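Filed under: Poetry & Verse > Meter, rhyme and form

Is it allowed to change the meter in the last stanza of a comic poem?

I am writing a rhyming poem for the Nukach light verse contest. The subject this year is "A complaint to the management," and mine is about a hotel elevator. The limit is 28 lines. I have six stanzas of four lines, and in all of them the long lines have four beats and the short lines have three.

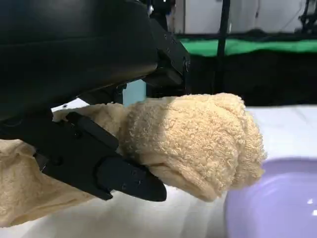 Trotcombe, January 27, 2022

My problem is the ending. In the last stanza the guest finally speaks to the manager, and I wanted his speech to be slower. So I wrote four long lines, each with five beats, and the rhymes are in pairs. My wife likes it. My friend from the writing evening says that the reader will think I made a mistake. English is my third language and I do not always hear where the stress falls, so I cannot decide by ear who is right. This is the first long line of the usual kind:

The lift went up, the lift came down

And this is from the ending:

I wish to say, with all respect, dear sir

Should I keep the ending, or make it the same as the other stanzas? The rules say nothing on this. I also would like to know if the title is counted as a line.

Posted by Tươi Đồng 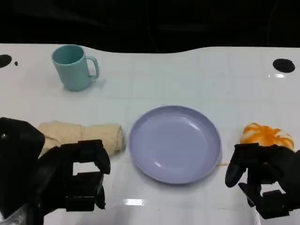 Huệ Lương

Yes, you are allowed, and many comic poets have done it. The question is whether the reader notices that you wanted it. In your case the change happens exactly when a new person begins to speak, and this helps very much. I would make the break stronger. Put a short stanza before it which ends with a colon, or leave an extra empty line.

Please check also that the first line of the new part is completely regular. Your example is good: wish, say, all, spect, sir. Five clear beats. If you want an irregular line, keep it for later, when the reader already has the new rhythm in the head.

One more thing. You write "lift" in the poem and "elevator" in your message. Both have their place, but "elevator" has a different number of syllables, so decide now before you polish.

For the title, I entered in November two years ago and it was not counted. The epigraph was counted. I lost my last line for this reason, and it was the one with the joke.
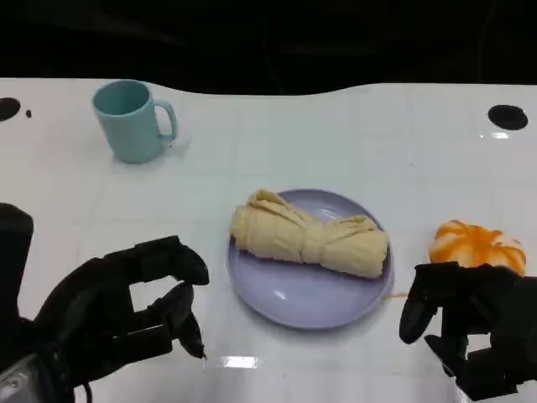 wurkon_11

Make it all the same. Judges read 300 of these and they don't stop to think why the beat changed. Also elevators have been done, I did one myself. Didn't place.

Comment by Tươi Đồng

Thank you both. I will keep the five beats and add the empty line, and "lift" stays. I have also removed the epigraph.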